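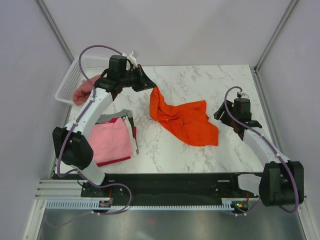 Corholm gallery: folding with two arms

Welcome to the Corholm page! We're a small group at Soststead working on one stubborn question: can a pair of robot arms learn to fold a cloth they've never met before, starting from a crumpled heap? Our method is called Roltent, and this year's results have us pretty chuffed.

The idea in brief. Roltent doesn't try to model every crease. It looks for a corner it trusts, lifts, and lets gravity do a good share of the sorting before the second arm is asked to commit. Yutong Xue came up with the "wait and look again" step after a long July of watching sleeves flop the wrong way, and it changed everything for us.

Training. We recorded 2622 folds by teleoperation, in 14 fabric colours — dark ones were a real headache for the depth estimate until we started mixing them in early.

Corner first. A pinch right at a corner opens up far more cloth than a grab from the middle. The orange cloth shows the peak we love to see, with the second gripper still empty and the layers below it yet to be sorted out.

Results. On 40 unseen cloths, Roltent found a usable second corner on all but seven. Our older method, Bang, missed more than half of them (sorry, Bang, you were a good first try).

Next up. Fitted sheets! We've started on a set of 700 extra demonstrations, and the elastic is already humbling us. More pictures once the first batch is labelled.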